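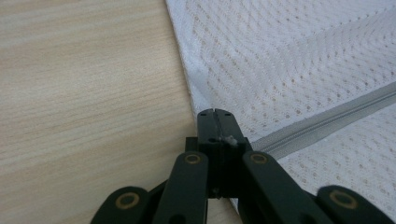 Looking After Mesh Laundry Bags

Mesh bags do a dull job and they get worn out by it. Most of them fail at the zipper or along a seam long before the fabric gives up, and most of that wear is avoidable. The notes below cover using them, washing them, folding them and fixing them when they go.

Lay the bag flat before you do anything else

Empty the bag and put it on a table. A wood table is good for this. A pale mesh with small holes lets a bit of the surface show through, so a hole that shouldn't be there stands out once the fabric is smoothed down. In your hands, or bunched up in a basket, you will miss it.

Smooth from the closed end toward the zipper. Pull the corners out with two fingers. If the mesh keeps folding over on itself at one side, the seam on that side has probably tightened up, and a warm iron won't help. Wet the seam, stretch it gently by hand and leave it to dry flat.

Wipe the table first. Mesh picks up crumbs and hair, and a rough patch of varnish will snag it.

Fine mesh or coarse mesh

Fine mesh, the kind with holes the size of a pinhead, is for anything with hooks, straps, beading or a loose knit. It keeps lint from other clothes off dark items too. It also holds more water after the spin, so things come out a little damper.

Coarse mesh is for socks, cleaning cloths, baby clothes and soft toys. Water and detergent move through it more easily. Don't put bras in coarse mesh. The hook finds a hole, the hole gets bigger, and then the hook is out in the drum with everything else.

If you only want to own one kind, buy fine.

How full to fill it

Half full, or a little over. The clothes need to move around inside. A packed bag comes out with dry patches in the middle and detergent left in the folds, and the strain goes straight onto the zipper.

An almost empty bag is a problem as well. One pair of tights in a big bag will twist itself into a rope. Use a small bag, or fold the spare mesh under and pin it with a rustproof safety pin.

Put two or three bags in a load along with some loose items of a similar weight. A single heavy bag on its own can throw a machine off balance in the spin.

Zippers

Close the zipper all the way to the end every time. Many bags have a small elastic loop or a fabric pocket at the end, and the pull should be tucked under it. Without that, the pull works its way back during the wash and you find the bag open and the socks everywhere.

If your bag has no loop, sew one on. Cut a short piece of flat elastic, lay it across the tape just past the end of the teeth, and stitch down both sides. It takes five minutes with a needle and white thread.

Coil zippers (the type with a fine ribbed line down the tape instead of separate teeth) are gentler on clothes and more forgiving. If one splits open behind the slider, run the slider back to the start and close it again slowly while holding the two tapes level. If it splits a second time the slider is worn. You can sometimes squeeze the sides of it with small pliers, a little at a time. Too much and it won't move at all.

A stiff zipper usually has dried detergent in it. Brush it with an old toothbrush and warm water, let it dry, then rub a plain white candle along the coil. Wipe off what's left so it doesn't end up on a shirt.

Washing the bag itself

People assume a laundry bag cleans itself. It doesn't. Lint builds up in the corners, and detergent collects in the seams until the mesh feels stiff.

Once a month:

Turn the bag inside out and shake it outdoors.
Pick the lint out of the corners with your fingers or a dry toothbrush.
Soak the bag in warm water with a splash of white vinegar. Leave it for 35 minutes.
Rinse it under the tap and squeeze it. Don't wring it.
Hang it by the closed end with the zipper open.

White mesh goes gray in time, mostly from being washed with dark clothes. Oxygen bleach in the soak brings some of it back. Skip chlorine bleach, which makes elastic brittle and can yellow synthetic mesh. Don't use vinegar and any kind of bleach in the same soak.

Drying

Check the label before a mesh bag goes in the dryer. Many are polyester and will stand low heat, but the elastic and the zipper tape don't like it, and the tape can shrink more than the mesh. That gives you a wavy zipper that never closes well again.

Air drying is quick anyway. A bag hung over the back of a chair in the evening is ready by morning. Take the clothes out first, even if you are in a hurry. Damp clothes left in a bag crease badly and start to smell.

Folding and storing

Lay the bag flat with the zipper facing up and the pull at the closed end. Smooth out the air. Fold one long side in to the middle, then the other side over it, so the zipper is inside. Fold the strip in half, then in half again.

Stand the folded bags on edge in a shallow box or drawer, small ones at the front. Keep them away from hook-and-loop tape, which will ruin a fine mesh in one pull. The other way to store them is to put all the small bags in the biggest one and hang that on a hook near the machine. It looks less tidy but it suits a household where several people do the wash.

Mending a small hole

A hole smaller than a pea can be closed with a few stitches. Use polyester thread, since cotton shrinks and puckers the mesh. Start a little way outside the hole, go around the edge with small running stitches, then draw it gently closed and knot it.

For a bigger hole, cut a patch from an old bag. Make it wider than the hole on every side, lay it on the inside, and zigzag around the edge. If your machine chews the mesh, put a sheet of tissue paper underneath and tear it away afterward.

Seams that have come open at the corner should be sewn twice, with the second line just inside the first.

When to give up on one

Throw it out if the mesh tears when you stretch it lightly by hand, or if the slider has come off and the tape is frayed. A bag that fails in the wash can do more harm than no bag at all.

Bags with a broken zipper and sound mesh are still useful. Cut the zipper out and keep onions in the bag, or clothespins, or bath toys. The mesh also cuts up well for patches.

Reader tip

Saeed Daneshvar of Lumbridge writes that he sews a different color of thread through the zipper pull on each bag, one color per person. The socks go in the bag when they come off and stay there through the wash, and sorting is finished before it starts. He says the thread has to be knotted tight and trimmed short or it catches in the coil.

Last updated June 9, 2022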